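Sheet-metal cover plate

A cover plate is a flat or lightly pressed piece of sheet metal that closes off one side of a housing, a motor or a small appliance. I've been collecting notes on them for this wiki for years (yes, really!), and Joyce Kirui kindly let me expand her old stub into a proper entry.

Most round ones start as a blank stamped out of a coil. The rim stays flat so it can sit against whatever it's closing, and the middle is often pushed up into a raised disc, which stiffens the metal and leaves a little room behind it. The edge of that disc doesn't have to be a clean circle - a step or a notch usually clears a neighboring part.

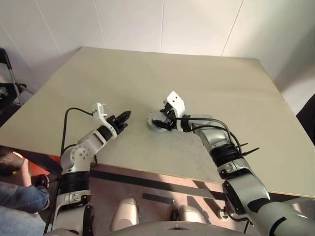

I do all my sorting on a big bare table, and I'd tell any beginner to do the same, because small screws vanish into clutter. My own shelf is up to 225 plates now, mostly bought in mixed lots from Pengate, and I still haven't labeled the last 15.

Holes are where it gets fun. Round ones in different sizes may be for screws, locating pins or wires, and a long slot lets you shift the part a bit before tightening it down.

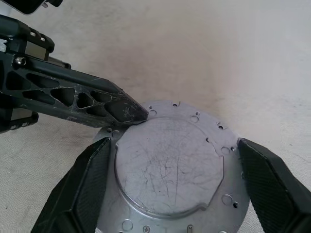 Scratches on the raised part are normal on used plates and I leave them alone. Wekesa Nyamweya polishes his, and they do look lovely, but a polished face is harder to match to an old parts list. What matters more is whether the rim is still flat. Lay the plate on something level, press one side, and listen for a click or a rock.

See also: blanking plate, end bell, pressed flange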